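Ilta Bench Arm – what it's like to share a workroom with one

I run the repair room at Bistus, where we fix up play sets and small plastic appliances before they go back out to schools and rental customers. We put an Ilta on the first bench in April, and people keep writing to ask whether it's worth the floor space. So I've turned our product page into a proper, slightly rambling account of living with it!

The Ilta is a bench-mounted arm with a two-finger gripper and a small camera down at the wrist. You set it up beside a table, show it the job and stay nearby. Ours spends its day on the fiddly handling jobs, the ones where you'd otherwise be hunched over something with a knob and a lot of little tabs, holding it steady with your elbow.
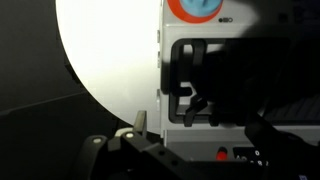

Wrist camera view at the bench: blue knob, orange-red collar, red button lower down.

The wrist view is the part I use most. I used to walk over and squint into every opening with a flashlight in my teeth (very glamorous). Now I pull the view up on the bench screen, and if I don't like where the fingers are headed I tap Hold and it waits for me. The light matters a lot, by the way. Get a good bright lamp over the table and then play with the angle, as the arm throws its own shadow and you can lose half of what you wanted to look at.

We've had 191 items across the bench so far. Of those, 9 went in the "please don't make the arm do this" box, mostly soft parts and anything with loose wiring. I still do those by hand and I'm happy to – I like that work.

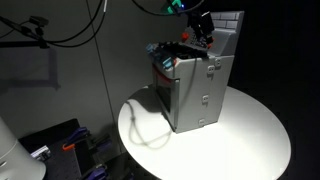 What changed for the rest of the crew is harder to put on a spec sheet. There are four of us, and we used to take turns on handling duty, which everyone dreaded by mid-afternoon. The turns are gone. One person minds the arm, and the others get on with sorting, cleaning and phone calls. My wrists feel better. On the minus side, the room is quieter and we chat less, so we moved the coffee break to 3 p.m. and made it longer. Nobody's hours were cut, and I asked about that before I signed anything.

Learning it took me three mornings. The Štefanec starter course covers the basics, and you can take it at your own bench or at the Ustley showroom.

In the box: arm, gripper, wrist camera, table clamp, cables, printed guide
Training: Štefanec starter course, three mornings
Demo: Ustley showroom, bring your own parts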